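Larkport Hardwax Floor Oil

Soft sheen, natural color, for bare or previously oiled wood floors
Made by Orkilance

We've been putting this oil on our own floors for years, and we still get a little excited when a plank drinks in the first coat and the grain comes up. If you have an old pine floor hiding under carpet, or new oak boards waiting for a finish, this is the can we'd hand you first!

Larkport is a blend of plant oils and hard waxes. The oil goes down into the wood and the wax stays near the top, so you get some protection against spills and shoes without that plastic look a thick varnish can give. The sheen is low. In daylight it looks close to bare wood, a touch warmer, and it feels nice underfoot (socks or no socks).

Coverage depends on how thirsty your boards are. One large can does roughly 417 square feet in a single coat on sanded oak. Softwoods take more, and very old boards can take a lot more on the first pass, so buy a bit extra if your floor hasn't seen a finish in decades. You can always keep the leftovers for touch-ups.
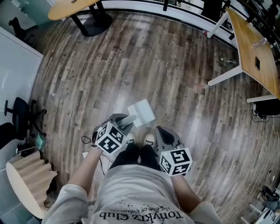

Preparation is most of the job. Sand along the grain, finishing with 120 grit, and vacuum twice, once right after sanding and again after the dust has settled overnight. Don't go finer than 150. A floor that's too smooth closes up and the oil sits on top looking blotchy.

Stir the can well, right down to the bottom where the wax collects. Work with the Pálfi wide floor brush or a short-pile roller, two or three boards at a time, full length, and keep your coats thin. Thinner than that! If you can see a wet shine after 20 minutes, wipe it back with a lint-free cloth. Leave 16 hours between coats with a window open. Two coats is plenty for bedrooms and living rooms, and a third is worth doing in a hallway or kitchen.

You can walk on it gently the next day. Rugs should wait 2 weeks, and so should any washing.

Oily rags can heat up and catch fire by themselves. Soak them in water and lay them flat outdoors to dry before you throw them out. Please don't skip this.

The part we love most is how easy it is to fix. A scratched patch by the back door can be sanded by hand and oiled again in an evening, and after a few weeks it blends in with the boards next to it. For weekly cleaning, use Numham Floor Soap and a mop that's barely damp. Steam mops are a bad idea on any oiled floor.

Details

Finish: low sheen, clear
Touch dry: 6 to 8 hours
Recoat: 16 hours
Clean tools with: mineral spirits
Suitable for: oak, ash, pine, maple, cork
Not suitable for: laminate, varnished wood, outdoor decks
Item number: 126

Also useful with this product

Pálfi wide floor brush
Numham Floor Soap
Larkport sample pouch, enough for a test board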